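Inicio Revista Reportajes Automatización Números anteriores Suscripción

Cuando el recogedor no responde

El fallo se registró en la unidad de barrido bimanual que Sæther ensaya en viviendas de Hanwood. El brazo derecho debía sostener el recogedor mientras el izquierdo arrastraba los residuos. A mitad de ciclo, el controlador de fuerza dejó de recibir datos válidos de la muñeca izquierda y el brazo siguió con la última consigna. La parada de protección tardó 603 milisegundos en actuar.

El límite fijado en el protocolo de Pluleck para ese movimiento es muy inferior. No hubo lesiones ni daños materiales.
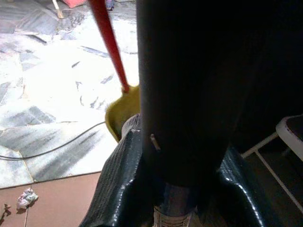

El análisis de Agnese Org atribuye la pérdida de datos a un conector mal asentado. La vibración abría el contacto de forma intermitente y el programa interpretaba cada hueco como lectura nula, es decir, como ausencia de contacto. Ante un cero, el lazo no se detiene: aumenta el recorrido. El defecto se reprodujo en banco en 4 de 6 intentos.

La segunda carencia afecta a la vigilancia del entorno. El detector de personas funcionaba, pero su zona de exclusión se había definido sobre el plano de la habitación de trabajo y terminaba en el umbral. Lo que hubiera al otro lado no reducía la velocidad de los brazos.

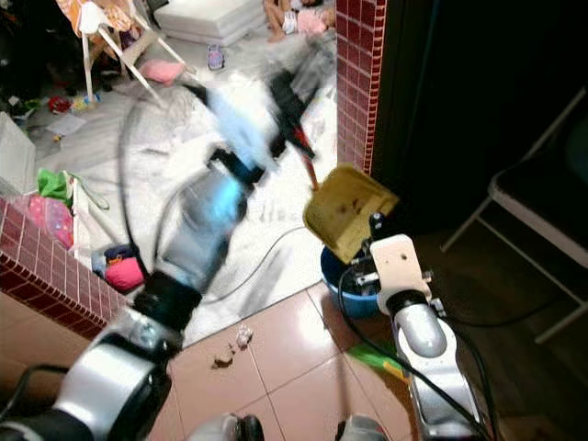 Cayetano Olmedo discrepa del orden de prioridades. A su juicio, el conector es un asunto de taller y se resuelve en una tarde; la zona de exclusión, en cambio, obliga a revisar todos los ensayos domésticos anteriores, y con un niño en la estancia contigua el equipo no debería moverse a velocidad nominal.

Org acepta la objeción en parte. Su informe propone dos cambios: tratar toda lectura nula sostenida como fallo del sensor, con parada inmediata, y calcular la zona a partir del alcance real de ambos brazos, con puertas y muros bajos incluidos.

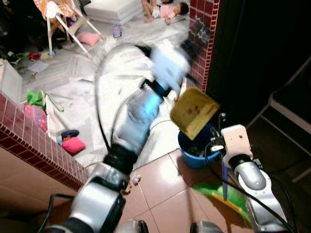

Fotografías: Archivo Fanevska

La primera medida ya está cargada en el controlador. La segunda sigue pendiente de validación, prevista para marzo. Hasta entonces, los ensayos en viviendas se harán a velocidad reducida y con un operador junto al pulsador de emergencia.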